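Small Retail, Session 4: Sharing a Storefront

Okay, picking up where we stopped, with the lease still on the table. Read the Trorby handout again before you come in, especially the part on who pays for the sign out front. I'll be asking!

So, Trorby is a gift shop with more floor than it can fill. Hilari makes candles and wants a spot near the window. Most of you said last time that Hilari should just pay a flat rent, and I get it – flat rent is easy to write down. But look at what happens in a slow month. Say Hilari pays $231 for the shelf and sells 100 dollars' worth of candles. The shop is fine, the maker is sunk, and by June you've got a bare shelf in your best window.

The other way is commission. Trorby keeps a cut of each sale and charges no rent. Now a slow month hurts both of them, and the shop has a reason to put those candles where people will see them (and to dust them, which you'd be amazed how often gets left out of the agreement).

Lots of places mix the two. A small rent plus a small cut. When you draft yours, please settle these on paper:
Who rings up the sale, and when the maker gets paid.
Who eats the cost of a broken or stolen item.
How much notice either side gives before moving out.
Whether the shop can bring in a second candle maker. Xue got burned on this one, see page 2 of the handout.

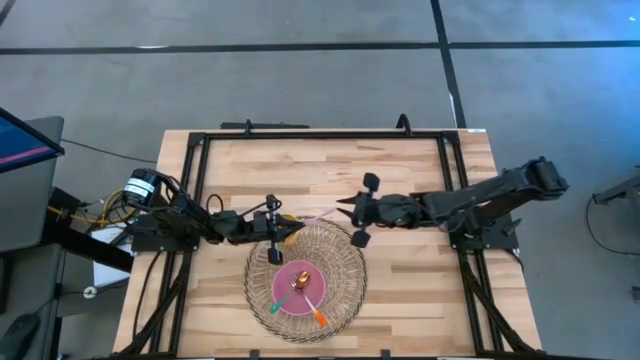
Chinyere Akande asked whether a maker could just keep her own card reader on the counter and skip the whole payout question. She can, and some do, but then somebody has to be there to run it, and customers end up paying twice for one bag of stuff. I'd write it in only if the maker works shifts.

For next time, draft one page for Vinumport, which wants to sell glasses out of a bakery. Total sales for the month were $1,860. Work out the bakery's share under flat rent and under commission, and tell me which one you'd sign. Muchen Ren has the blank forms if you missed them.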